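Florkari Tabletop Recordings
README and rules of good practice

Maintained by Chiharu Miyazaki and Juraj Vondráček. Please read the whole file before you record or before you use the recordings. It is not long.

What is in this set

The set has 360 recordings of two-handed work on a table. The operator wears gloves with a tracking controller on each hand, and a head camera sees the table from above. The tasks are from household work: folding, laying out clothes, handling small appliances with a cord. There are 143 recordings with cloth only. The rest have at least one rigid object.

All work was done by adults who were trained for it in our own room. Recordings are in the folder "sessions", one folder for each operator. The notes of the operator are in a text file with the same name as the recording.

Rules for the table

1. Before the start, the two hands lie apart on the table, one left and one right, and they are still. Wait for the tone, then begin.

2. Only the objects of the task are on the table. Cups, phones and pens go on the cart.

3. A garment may be laid flat or crumpled. Write in the notes which one was planned.

4. Appliances with a heating part are used unplugged and cold. Benedikt Egger checks the plug before each session, and the operator checks it again. This rule has no exception, also not for a short test.

5. The cord of an appliance stays on the tabletop if possible. A cord which hangs over the edge can pull the object down when the arm moves.

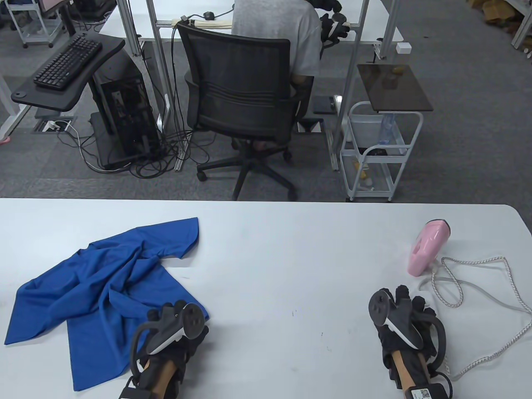

Two-handed task with a blue garment-like cloth and a pink handheld appliance, head camera view.

Rules for the operator

Controllers are strapped over the gloves, with the straps tight enough that the controller does not turn on the hand. If it turns, stop and mark the recording as "slip". Do not correct it during the task. We lost many good recordings in April in this way, before the rule was written.

The module at the wrist has a code on its label. Scan it at the start of each session, left hand first. If the codes are exchanged, the left and right tracks are exchanged too, and the converter gives no warning.

Nobody should record for longer than 6 recordings without a pause. Tired hands make small, lazy movements, and a model learns these also.

Other people in the room

Operators work at more than one table at the same time, so a colleague can be in view. Faces must not be in the published files. Haruna Nakajima reviews every recording for this and removes it if a face is visible, even for one moment. Backs, arms and chairs are accepted. A colleague who does not want to be visible at all can say so at any time, without giving a reason, and the recording is deleted.

Known problems

The tables are not all in the same place in every session, so please do not use the background as a fixed reference.

White cords on the white tabletop are difficult for the Zollo segmentation tool. The masks often have holes. We corrected 200 masks by hand and the others are as the tool gave them.

Glossy objects have reflections, and their outline can be wrong in the masks.

Use

You may use the set for research and teaching. It is not tested for safety functions, and a robot trained with it should not work near people without separate protection. If you publish changed files, please say what was changed.

Questions about the rules go to Katsuhiko Onishi. For errors in the files, open an issue with the name of the recording and the time inside it.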